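Re: [drutadby-allotments] plant labels, what lasts?

> Has anyone found a label that gets through a whole
> season at Drutadby without fading? Mine were blank
> by July and I now have 13 tomatoes and no idea
> which is which. Also is the Trumley order still on?

Same trouble with mine last year. Gave up on the white plastic ones, they snap. Plain wood sticks and a soft pencil, not marker — pencil was still readable on 2 of the 3 beds when I cleared up. The third bed is the soggy one by the Stumura fence so no suprise there, bottoms rot off. 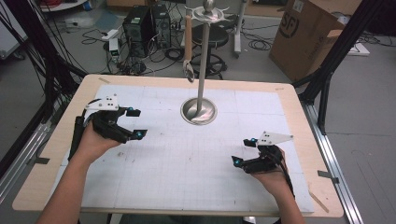

Grid paper on the table

If you really want to know which tomato is which, draw the bed on grid paper as well. One square per foot, date in the corner, keep it indoors. Labels get kicked over, crows pull them up, the paper stays put. I do mine in pencil too and rub out as things get moved.

Sticks — push them in deep, write from the top down so the name goes last into the dirt. Put the sowing month on the back. Dont bother with varnish, tried it, went yellow and flaked.

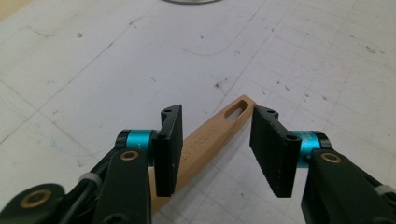 Wooden stick, lettered

Trumley order: yes still on. They do a box of 900 if we go in together, way too many for one plot. Tell me how many you want by the end of the month and I'll add it to the Tawfik compost delivery so we only unlock the gate once. Cash is fine.

As for your tomatoes, wait till they color up and taste them. Write it down this time.

Got to run, more on the water tank later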